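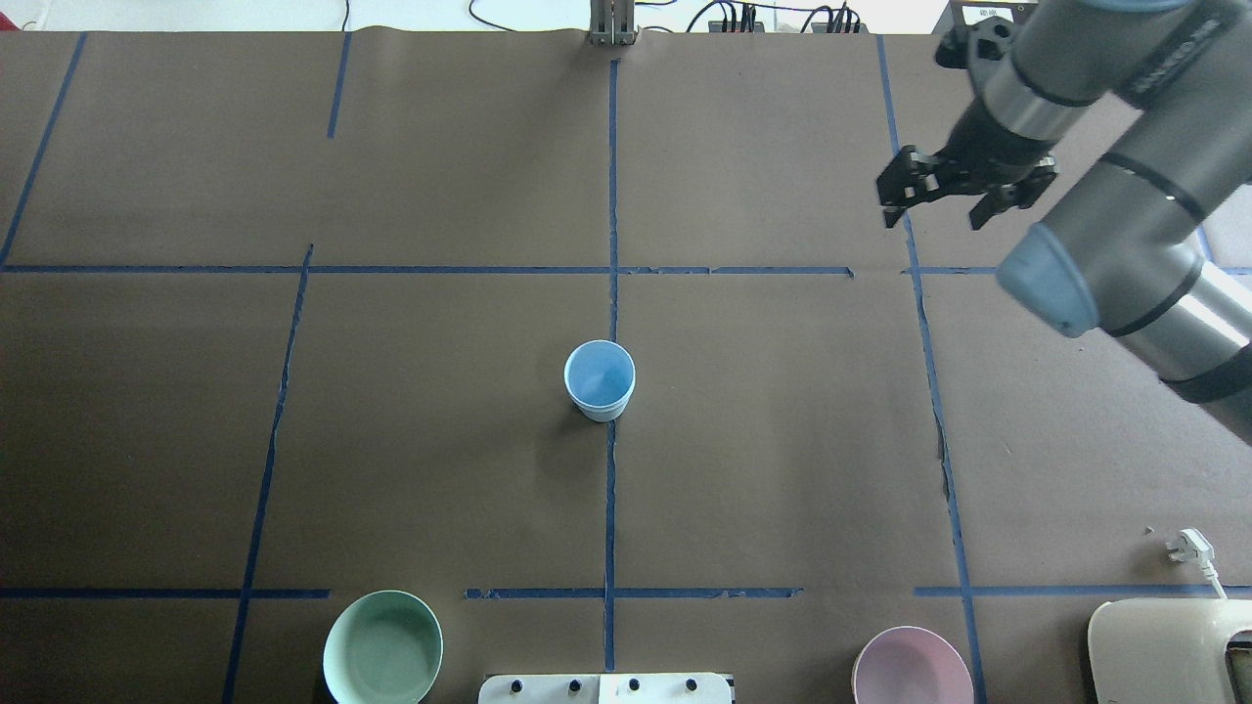

The Guthrie over our table, gripper open, blue cup near the middle line.

Guthrie bench arm with parallel gripper: a long look at what it costs to live with
Reviewed by Elspeth Matheson
Posted 10/1/19

I've been promising this review since the spring, and several of you have written in to ask (very politely, thank you) whether I'd forgotten. I hadn't! I wanted to wait until we'd had the arm long enough for the shine to wear off, and at 114 days of real use I think we're there.

A bit of background for anyone who hasn't been following along. I run the small training room at Rillismont, where we teach people who've never worked with a robot how to get one to pick up ordinary things and put them somewhere else. Cups, bowls, that sort of thing. We'd been sharing an older arm with another site, and in March I was finally told I could put together a budget for one of our own. I had never budgeted for a robot in my life. I'd budgeted for chairs.

We looked at the Guthrie and at the Bundden, which are the two that kept coming up in our size. The Bundden is a lovely machine and a little quicker. What swung it for us was that the Guthrie price included the gripper, and the Bundden price did not, and by the time you'd added one plus the bracket to hold it on, there wasn't much daylight between them. If you already own a gripper you may well come out the other way, and I'd understand completely.

The arm itself

It's very good. I'll say that up front so you can relax about it. The joints move smoothly, it goes back to where you taught it, and it's quiet enough that I can talk over it in a normal voice, which matters a great deal when you're teaching. It looks like proper shop equipment too, gray with black bands and those pale blue caps on the joints, and our learners seem to stand up a bit straighter around it.

Teaching it a move by hand takes a few minutes to get comfortable with. The first thing everybody does is push too hard. Once they ease off, it goes along nicely.

The gripper is a plain two-finger one, black, opens and closes side to side. It does well on cups. Our everyday one is a little light-blue plastic thing, and the fingers take it by the sides with no fuss once you've turned the force down (the setting it ships with is far too keen, so please change it before you go near anything you like). Bowls are another matter. A wide, smooth, glossy rim is slippery for hard fingers, and ours slid off the ceramic ones over and over until we bought the soft finger set. That's an extra $168, and it's the one accessory I'd tell you to put on the very first order. We waited until we were thoroughly fed up, and then paid separate shipping on top.

What I wish I'd put in the budget

This is the part I really wanted to write, so get yourself a coffee.

The quote we were given covered the arm, the gripper, the controller and the basic software. I took that number, added a cushion that felt generous, and sent it up the line. The cushion was gone before we'd taught it a single move.

First, the table. You need something heavy and flat that doesn't rock when the arm swings round and stops. Our old folding tables were hopeless. We bought a Lidness bench, second hand, and it's been wonderful, though it took four of us to get it up the ramp and I'd have gladly paid for delivery if I'd thought to ask for the money.

Second, power. You have the controller, the supply, whatever computer you're using, and then every small plug-in thing that gathers on a work surface over time. Count your outlets before you sign anything. We had to have an electrician in, and his bill was bigger than the bill for the bench. Cables want planning too. Ours run along behind the far end of the table for the most part, but there always seems to be one lying across the top with its plug showing, and I've given up pretending I'm tidier than I am.

Third, time. I allowed a week for setup. It took us about eight, and very little of that was the arm's fault. It was waiting on the electrician, waiting on a missing bolt kit, the safety walk-through, and then my own slow learning. If you have classes booked, don't promise them the new arm in the first month.

And then there are the things that cost next to nothing, which nobody on the sales side will mention. We cover the table in brown paper and mark it off into boxes with blue masking tape. It's the cheapest part of the whole setup and I'd be lost without it. A learner can say "middle line, lower left" and everyone knows where they mean. The paper also saves the bench from scratches and gives you somewhere to scribble. The tape does get ragged, especially where it's been lifted and laid down again, and the lines on ours wander a bit. For our purposes that's fine. If you need true positions you'll want a proper fixture plate, and that's a real line in a real budget, so ask for the price early.

Support and the paperwork

The manual is thick and mostly clear, except for the chapter on mounting, which I read three times and still got the base facing the wrong way. The phone support has been kind. I called about the force setting and again about a joint warning that came up on a warm afternoon, and both times I had a patient person on the line who didn't make me feel silly. The joint warning hasn't been back.

The included warranty is shorter than I'd like. I bought the longer one. I can't tell you yet whether that was sensible, but I sleep better.

A few grumbles

The cable coming out of the base is stiff and decides for itself where it wants to go. The software nags you about updates in the middle of a lesson. And the printed text on the upper part of the arm is hard to read from where I stand, so I've copied the serial number into the front of our notebook, and I'd suggest you do the same on day one.

Would I buy it again?

Yes, I would, with the soft fingers in the same box and a bigger number at the bottom of the page. If you're putting your own request together and want to see my worksheet, mistakes and all, leave a note in the comments and I'll send it along. I'd love to hear from Bundden owners as well, particularly anybody who's had luck with bowls.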